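Ticket: Unit at sorting desk stops before it takes the item
Site: Premberg, returns room
Opened by: Shanthi Kanagaratnam
Priority: normal
Status: waiting for Sepp

First message, 9.40
Since the October update our Rellis unit stops with the arm stretched out over the desk. The hand stays flat and the screen in Flulura says "waiting for confirm". If I press confirm, it continues. In one morning I pressed it 11 times. Before the update it was maybe one time per shift.

I have done the restart two times and the arm calibration once. No change.
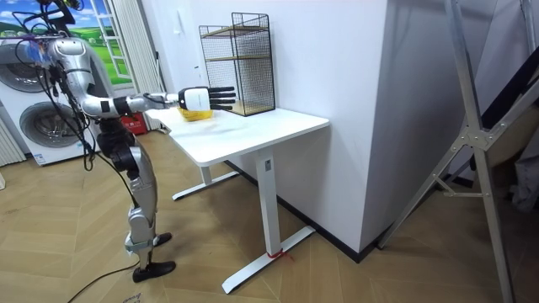 I would like to explain also what it means for us. When the unit came, we were told that one person can prepare the parcels in the next room while it works. Now this person must walk back for every confirm, so my colleagues say they would sooner do the desk by hand. I understand them. We have some 1,000 items to sort before the end of the month.

Reply from Sepp support, 11.15
Thank you for the clear report. The update made the grip check more strict. Please open Flulura, go to Limits, and tell us the value for "hold time".

Shanthi, 11.32
The value is 3 seconds. I am not allowed to change it with my login.

Sepp support, 13.05
We have set it to 10 from our side. Please run one full shift and write down each stop.

Shanthi, 16.50
Four stops this afternoon, so it is better but not solved. Can the confirm message also go to the tablet in the packing room? Then nobody has to walk. My colleagues asked for this already in the training.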